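Marcelle Besson
2021-02-19

OK so a few of you asked how the letter writing thing is going and the answer is too long for one post, so, thread time. Get a coffee.

For anyone new: last June I decided I was going to write to people on paper again. Real mail, with a stamp. I moved from Trutbridge to Jaltidholm and figured out pretty fast that "let's keep in touch" means liking each other's dog photos twice a year.

First letter went to Colette Texier, my old upstairs neighbor. Four pages!! Mostly complaints about my new kitchen and a long bit about a soup. I almost didn't mail it. She wrote back in nine days and hers was longer than mine, with a pressed fern in it that crumbled all over my couch.

Stuff I've learned, in no order. Write the address before you write the letter. If you don't have the address, you'll finish the letter, feel great, stick it on the fridge "for now," and find it at the end of summer. Ask me about Hugo Lebrun's birthday letter. (Sorry Hugo. It did come with two stamps.)

Don't start with an apology for not writing sooner. I did this every time and it ate half a page. Now I just start with whatever I was thinking about, like I walked into the room talking. Which is how I am in person anyway.

Small news is the best news. I used to save up for Big Events and then had nothing to say for weeks. But what people write back about is the tiny stuff! The guy at the bakery who calls everybody captain. The bus that skips my stop when it's raining. Quentin Hamel asks about the bus in every single letter now, he's invested.

Pages: I used to go for thick fancy paper and it's a trap. It gets heavy, you pay extra postage, and you get precious about mistakes. Plain pad from the drugstore, cross things out, keep going. Corentin Tanguy writes on the backs of old sheet music and I'm jealous every time one shows up, but I don't own any sheet music so oh well.

Somebody asked about handwriting. Mine is terrible. It has always been terrible, I had a teacher who made me stay in at recess over my lowercase r. People can read it fine if I slow down and leave more space between lines than feels normal. That's the whole trick, I promise.

Also asked: do people always write back? Nope. I'd say half do. One person texted me "got your letter, so sweet" and that was it, and I was grumpy for a day, and then I sent another one in the fall and got a postcard. I don't keep score anymore. OK I keep score a little.

The part I didn't expect is how much I like the waiting. I check the mailbox like a kid. Most days it's the water bill and a pizza flyer, but now and then there's an envelope with my name in somebody's real handwriting and I make myself wait till after dinner to open it. (I have made it to after dinner 3 times.)

Next up for me is Colette's, she's had two surgeries and a new cat since Christmas and I have QUESTIONS. If you want a letter, send me your address in a message, not in the replies please. Going to do the envelopes tonight.

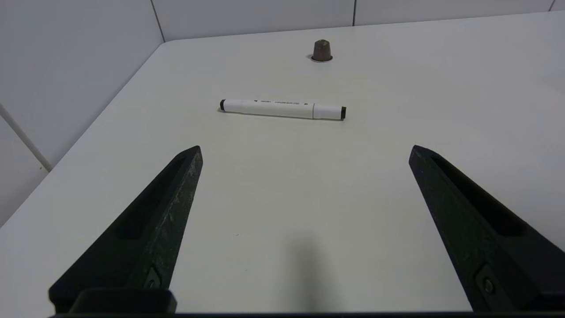 White marker, black at both ends. Envelope time.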